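3.2 Ketchup als Leitobjekt: Plüschflasche und Quetschflasche

Unter allen Gegenständen des Spielküchenbestands hat uns keiner so lange beschäftigt wie der Ketchup. Er liegt in zwei sehr verschiedenen Ausführungen vor, und beide verweisen auf dasselbe alltägliche Ding. Für die Frage, wie viel Abbildtreue ein nachgebildetes Lebensmittel braucht, um sofort erkannt zu werden, ist das ein ausgesprochener Glücksfall.

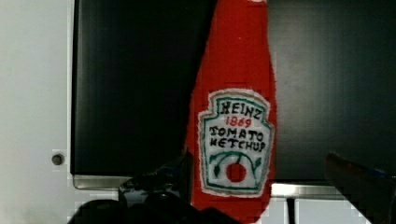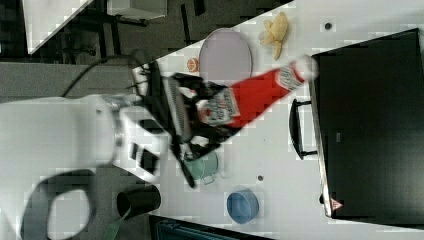
Abbildung 4: Zwei Ketchupflaschen aus dem Spielküchenbestand. Oben: Plüschflasche mit gesticktem Etikett. Unten: rote Quetschflasche mit weißer Kappe, liegend auf dem weißen Tisch zwischen weiterem Spielgeschirr und Spielobst.

Die Plüschflasche (Abb. 4, oben) folgt in ihrer Silhouette der klassischen Glasflasche: schmaler Hals, gerundete Schulter, breiter Körper. Das Material ist weich und an den Konturen leicht faserig, sodass jede Kante verschwimmt, die bei Glas scharf wäre. Umso bemerkenswerter finden wir, mit welcher Sorgfalt das Etikett ausgearbeitet ist! Der Schlussstein-Umriss ist mit grünem Garn nachgezogen, darin stehen der Schriftzug HEINZ, die Jahreszahl 1869 und die Worte TOMATO KETCHUP. Beim K der untersten Zeile geraten die Stiche so unregelmäßig, dass man den Buchstaben für sich genommen auch als H oder N lesen könnte. Im Zusammenhang stört das kaum. Das Wort wird offenbar als Ganzes aufgenommen, getragen von Farbe und Umriss und nicht zuletzt von der roten Tomate, die unter der gestickten Ranke hängt.

Die Quetschflasche (Abb. 4, unten) geht den umgekehrten Weg. Sie trägt gedruckte statt gestickter Etiketten, ein größeres am Körper und ein kleineres nahe der Kappe, und ihre Form gehört einer anderen Verpackungsgeneration an. Auf der Aufnahme ist der Aufdruck unscharf und nicht zu entziffern. Gerade deshalb eignet sie sich als Gegenprobe, denn was hier noch an Ketchup denken lässt, muss aus der Farbverteilung kommen: viel Rot, ein weißer Abschluss, eine rot-weiße Fläche dazwischen. Wir halten diese Kombination für erstaunlich belastbar.

Aufschlussreich ist auch die Nachbarschaft auf dem Tisch. Der runde, blass fliederfarbene Teller, der kleine blaugrüne Topf und die blaue Schüssel sind in ihren Farben frei gewählt und geben nichts Bestimmtes wieder; ein Topf darf in der Spielküche blaugrün sein, ohne dass sein Topfsein leidet. Beim Spielobst ist der Spielraum enger. Die Banane ist gelb und leicht gekrümmt, und schon mit einer anderen Farbe verlöre sie viel von ihrer Eindeutigkeit. Die kleine orangefarbene Frucht neben dem Teller lässt sich dagegen nur als runde Frucht ansprechen, eine genauere Bestimmung haben wir im Katalog bewusst offengelassen. Der Ketchup steht am äußersten Ende dieser Reihe. Er ist als einziges Stück der Gruppe an eine Verpackung gebunden, denn die Soße selbst kommt gar nicht vor.

Für die Erschließung des Jalville-Bestands, der bis zu 200 Einzelstücke umfasst, haben wir daraus eine eigene Kategorie abgeleitet. Als »verpackungsgebunden« führen wir nun 21 Objekte, darunter beide Ketchupflaschen. Innerhalb der Kategorie unterscheiden wir nach Material, nach Art der Beschriftung und nach Lesbarkeit; die Lesbarkeit wird auf einer Skala mit 5 Stufen am Objekt selbst und nicht am Foto eingeschätzt. Der ältere Wornevthorpe-Katalog kannte lediglich eine Sammelrubrik »Lebensmittel, sonstige«, in der Plüsch und Kunststoff unterschiedslos nebeneinanderstanden.

Ein Punkt verdient in der weiteren Arbeit besondere Aufmerksamkeit. Das gestickte Etikett gibt eine Marke wieder, deren grafische Elemente auch in grober Übertragung bestehen bleiben. Ob weniger verbreitete Verpackungen dieselbe Vereinfachung vertragen, ist offen, und wir sind sehr gespannt darauf. Abschnitt 3.3 nimmt dazu die textilen Stücke der Kategorie in den Blick, beginnend mit den Etiketten ohne Schrift.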